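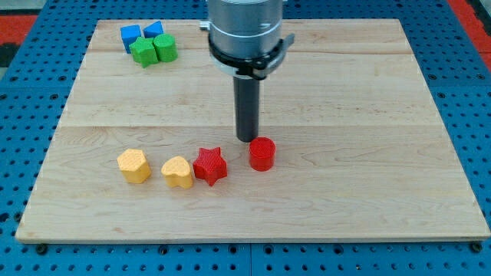 Setting up the Clidow extending dining table

By Berenice Gallegos
Last updated: August

Section 2. Placing, leveling and extending the table

Read this section through before you start. The legs and center rail should already be attached as shown in Section 1. Two people are needed for steps 4 to 6. Keep the bag of small parts nearby until the whole section is finished.

Choosing the position

1. Measure the room with the table fully extended in mind. The Clidow is 110 inches long with both leaves in. Leave enough room behind each chair for a person to sit down and get up, and more if the space behind the chairs is also a walkway.

2. Mark the four corners on the floor with masking tape. Pull out the chairs you plan to use and walk around the taped area. Open any cabinet doors or drawers nearby to check that they clear the chairs.

3. Keep the table at least 23 inches from a radiator, stove or floor vent. Direct heat dries the top and can open the joints.

Note: If the table will stand on a rug, the rug should reach past the chairs when they are pulled out. Lay the rug first. A rug that ends under the back legs of the chairs will make them rock.

Turning the table over

4. Spread a blanket on the floor next to the table. With one person at each end, lift by the side rails and turn the table onto its feet.

CAUTION: Do not lift by the top or by the leaf handles. Do not drag the table. The leg bolts are not made to take a sideways load.

5. Set the table inside the tape marks. Check that the lock lever under the top is pointing toward the center. This is the closed position.

Leveling

6. Place a spirit level across the top, first the long way and then the short way. Find the low corner. While one person takes the weight off that leg, the other turns the foot counterclockwise to lengthen it. Make small turns and check again after each one.

7. Press down on each corner. If the table rocks, adjust the foot diagonally opposite the one you changed last.

Note: Feet can be lengthened by half an inch at most. If your floor is further out than that, use a furniture shim under the foot.

8. Leave the table for 10 minutes, then check the leg bolts with the hex key. They often need another quarter turn once the table is standing.

Adding the leaves

9. Clear everything off the top, including placemats.

10. Pull the lock lever outward. Standing at one end, take hold of the rail with both hands and pull straight back until the slide stops. Repeat at the other end.

11. Lower one leaf into the gap with the pins facing the fixed part of the top. Slide it until the pins enter the holes. Fit the second leaf against the first.

12. Push both ends inward until the seams close, then return the lever to the closed position. You should feel it click.

CAUTION: Keep fingers away from the seams while the ends are being pushed in. Do not use the table with the lever open.

If a leaf will not close

Look for crumbs or packing foam in the pin holes. If the holes are clear, take the leaf out, turn it end for end and try again. Leaves stored in a cold room may need some time indoors before they fit. Do not sand the pins or tap the leaf with a hammer.

Arranging the chairs

The Wamis side chair fits under the rail on all sides. The Wamis armchair only fits at the two ends. With the leaves in, keep chairs clear of the slides, where a knee can catch on the lever.

Storing the leaves

Store the leaves flat, under a bed or on a closet shelf, with the felt bag between them. Leaves left leaning against a wall may bow. If they must stand up, stand them on the long edge and change sides every few weeks.

Spare pins, feet and levers can be ordered from the Cendport parts desk. Have the number from the sticker under the center rail ready. Section 3 covers cleaning and oiling the top.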